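Recording kitchen demos in the sim: quick guide

Updated 02/09/2025. Questions to Oleksandra Nazarenko, or the Grudbridge channel if she's away.

Short version for people joining the shelf task. Long version is on the wiki, badly out of date, don't use it.

Before you start

Get the current scene pack. If your folder still says March, it's the old one and the shelf collisions are wrong. Delete, pull again.
Log in with your own operator name. Not Abílio's. We filter by operator later and his numbers are a mess already.
Set the episode length to 200 steps for practice runs. Proper runs, leave it on default.

Load the kitchen

Pick the orange tile kitchen, then "randomise items". Wait for everything to settle. Objects drop a tiny bit when they spawn and if you press record during the drop the whole episode gets binned by the checker.

Have a look round before moving. Items can spawn on the shelf or down on the worktop, and the layout changes from one reset to the next. Tall bottles are easy to clip with the wrist. Short jars tend to get hidden behind it, so swing the view if you can't see your target.

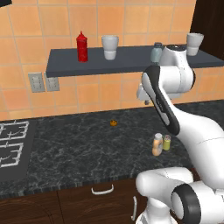 Gripper pointing down, below the shelf. Red bottle and a white cup to the left of the jar, another cup at the far end.

Recording an episode

1. Read the instruction line. All of it. "Put on the shelf" and "put next to the jar" are differnt tasks.
2. Press record, hold still for a moment, then go.
3. Approach slow, from the side for glasses and cups. From above for anything small and round.
4. Close the gripper fully. Half closed grips look fine on screen and then slip on the lift.
5. Lift clear of the worktop before you turn the arm. Dragging counts as a fail.
6. Place, open, back off. Back off in a straight line, no flourish.
7. Stop recording. Tag it good, bad or unsure.

Use unsure. Thu Khương goes through those herself and she'd much rather have them than a wrong "good".

Glasses are the fiddly ones. Go in level, line the fingers up with the middle of the glass, nudge forward, close. If it tips, don't chase it round the worktop, just stop and reset. 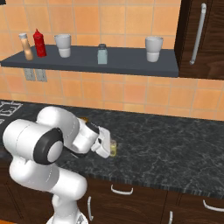

Pale yellow glass in the gripper, just above the worktop.

Mistakes: keep or bin?

Keep: you missed the first grasp and recovered. We want recoveries, the policy trained without them was hopeless once it was slightly off.
Keep: slow but clean.
Bin: knocked something off the shelf. Even if the target got placed.
Bin: long pause mid episode while you answered a message. Idle frames teach it to sit there.
Bin: arm through a cabinet door. Shouldn't be possible, report it with the seed number.

Vary things a bit. Different approach heights, different start poses, don't do the same left hand swoop every time. Last batch had 1,858 episodes recorded and 1,101 kept, and a lot of the losses were near copies of each other.

Uploading

Run the checker first. Then push to the Indmont bucket, shelf folder, your name as the subfolder. Don't rename the files, the seed is in the name and replay breaks without it.

If the upload hangs, leave it for a bit and try once more. Still stuck, ask Tâm Chu. Don't zip it and email it, please, the mailbox can't take it.

Version 2 of the checker flags short episodes in yellow. Yellow is a warning only, you can still push. Red you can't.

Controller drift: recalibrate from the settings page, takes a minute. Do it after lunch as well as in the mornng.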